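Why Is Tape Sticky on Only One Side?

I have a lot of tape. I keep it next to my table, and whenever I go to tidy it up I end up peeling off a bit and sticking it to my thumb instead. So today we're going to find out how tape works, and then we're going to put it away properly. (I promise. Well, I'll try.)

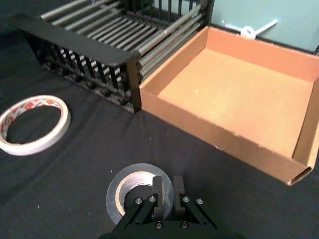

Reading time: 4 minutes

There are two kinds of tape on my table, masking tape and duct tape. They're both rolls, they're both sticky, and they are very different to use!

Let's start with masking tape. It's made of thin, crinkly paper with a layer of sticky stuff on the back. Painters use it to cover up the parts they don't want to paint, like the edge of a window. When the painting is finished, they peel it off. The glue on masking tape is made to hold on gently, so it usually comes away without pulling anything off with it. You can tear it with your fingers, and you can get it printed with patterns, too, so it's great for decorating the cover of a notebook.

Duct tape is the tough one. Most duct tape has three layers squashed together. On the outside there's a smooth plastic layer that keeps water out. In the middle there's a cloth net, a bit like a bandage, and that's where the strength comes from. On the inside is a thick, gooey layer of glue. If you tear a piece and look very closely at the torn edge, you might spot tiny threads poking out. That's the cloth!

So what makes it stick?

The glue on tape is a special kind that works when you press it. Think of it as something halfway between honey and rubber. When you push down, the honey part flows into all the tiny bumps and dips on the surface, even ones much too small to see. Then the rubber part holds on and doesn't want to let go. That's why tape sticks better if you rub it down hard with your thumb.

It's also why tape is bad at sticking to dusty things. The glue grabs the dust, and then there's no room left for it to grab anything else. Try pressing a piece of masking tape onto a wool sweater and peeling it off again. Fluff everywhere! Now try to stick that same piece to a sheet of paper. Mine fell off.

But why doesn't the whole roll stick to itself?

It does, a little! That's the tearing noise you hear when you pull duct tape. But the back of tape is made extra smooth, or has a slippery coating on it, so the glue can't get a good grip. It holds just enough to stay wound up.

A test you can do

Cut 20 strips of paper, all the same size. Stick 10 pairs together end to end, five pairs with masking tape and five with duct tape. Pull each pair apart and write down what happened. Did the tape let go, or did the paper rip first? Ask a grown-up before you use scissors, and please don't put duct tape on your skin or your hair. It hurts!

Putting it all away

OK, tidying time. Tape likes to be somewhere dry and not too hot, because heat makes the glue runny and then it oozes out of the sides. Lay the rolls flat so they can't wheel off under the couch. I like a shallow cardboard box with no lid for this. You can look straight down into it and grab the roll you want.

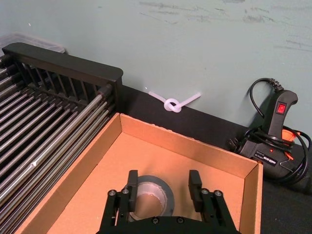 Gray duct tape lying flat in the cardboard box, beside the dish rack.

One last tip before you go. Fold over the end of the tape when you've finished with it, so it makes a little tab. Next time you won't have to scratch at the roll with your fingernail looking for the place where it starts. I forget to do this nearly every time.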